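## 4. What the students did with the gripper

I should say up front that this section is less tidy than the two before it. Section 3 covered the course plan, and the course plan held up fine on paper. What follows is how the lab part went once the students at Jallgate got their hands on the arm, and I've written it mostly from my own notebook, with Ute Hamann's session sheets to keep me straight on the numbers.

### 4.1 The task

Each team had to write a program that would find a small block on a table, close the gripper on it, lift it, and set it down in a second spot. We called the task Nusurell, after the name the first team gave their code folder, and it stuck. Teams could use the wrist camera and the joint readings and nothing else. No overhead camera, no markers on the table. I wanted them to deal with the view the arm really has, and that view is pretty awful when you first meet it! You get a close patch of table, the two fingers poking up into the picture, and whatever else happens to wander in at the sides.

There were 52 students in the course, and they made 187 scored attempts between them. A scored attempt meant the team had said "go" out loud and then kept their hands off the keyboard until the arm stopped. (We had to write that rule down after the first afternoon. People are very quick to nudge things when they think the arm is about to miss.) Practice runs weren't scored, and I didn't keep good records of them, which I now regret.

### 4.2 Finding the fingers first

My plan had been for everyone to start by finding the block. Most teams did start there, and most of them got stuck in the same place – their code kept picking out parts of the gripper, or parts of the table, and calling them the block. The Tuesday group was the first to turn the job around. They spent a whole session with no block at all, just looking at open fingers over the tabletop and trying to get the computer to say where the fingertips were. I thought they were wasting their time and came close to telling them so. Figure 1 is the sort of view they were working from.

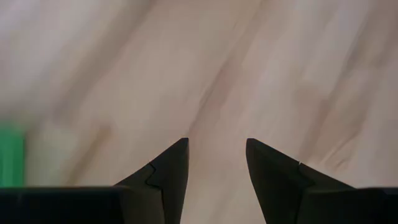

**Figure 1.** Wrist camera view with the gripper open and nothing held.

The fingertip step ended up in every team's code by the last week, and it's the part of the course I'd now teach first. Once a program knows where the two tips are, it has a middle line to aim along, and it can ignore everything that belongs to the gripper. The dark fingers are the easy part, as they stand out well against pale wood. The grain is what caused the trouble. A brown streak runs down toward the left fingertip, and a simple edge finder is happy to treat something like that as a longer finger. One team had a version that followed the grain up the picture and reported a tip in the wrong place entirely, with great confidence. Then there's the bright green object at the far left, which the color-based programs loved. Two teams fixed this by looking only at the area between the fingers, and I think that was the right call, even though it meant they couldn't spot a block that started off to one side.

The blur was the other surprise for them. Students who had only used stock pictures in class expected crisp edges all over, and the table here is soft in most places. Several teams tried sharpening first. It made the grain worse. The team that called itself Yap did the opposite and blurred everything a bit more before looking for the fingers, which sounds backwards, but their tip estimates stopped jumping from one reading to the next. I've since borrowed the trick for my own work.

### 4.3 How the attempts went

Of the 187 scored attempts, some 60 ended with the block lifted and set down where it was supposed to go. I was pleased with that, and the students mostly weren't. I had told them early on that a working program was not needed for a good grade, but I don't think they believed me.

The misses fell into a few kinds. The most common one was closing too early, with the fingers meeting in front of the block. Closing on one corner and flicking the block away came next (the students loved this one, I have to admit). A smaller group never moved at all because the program wouldn't settle on a target, and I scored those as misses too. Ute disagreed with me there. Her view was that a program that holds still when it isn't sure is doing something sensible, and should be marked apart from one that plows ahead. We argued about it over two lunches and I've come around to her side, so the next version of the score sheet has a separate box for it.

Team Leder deserves a mention. They had 3 people, the smallest team in the room, and they wrote the shortest program. It found the tips, looked at the strip between them, moved forward a little, and looked again – that was it. They also kept the only proper log of practice runs, with a line for what they had changed before each one. When I asked the other teams why a given change had helped, I usually got a shrug. Leder could flip back a page and tell me.

### 4.4 Things I'd change

I'd cover the tabletop for the first two sessions. Plain paper would do. Then I'd take it off in the third and let everyone's code fall over together, as the grain taught them more than my lecture on edges did. I'd also move the lab sheet on fingertip finding ahead of the one on block finding, and make practice logs part of the grade. The revised sheets are in Appendix B, along with the scoring form and Ute's notes on how to run the sessions with one arm and a long line of people waiting for it.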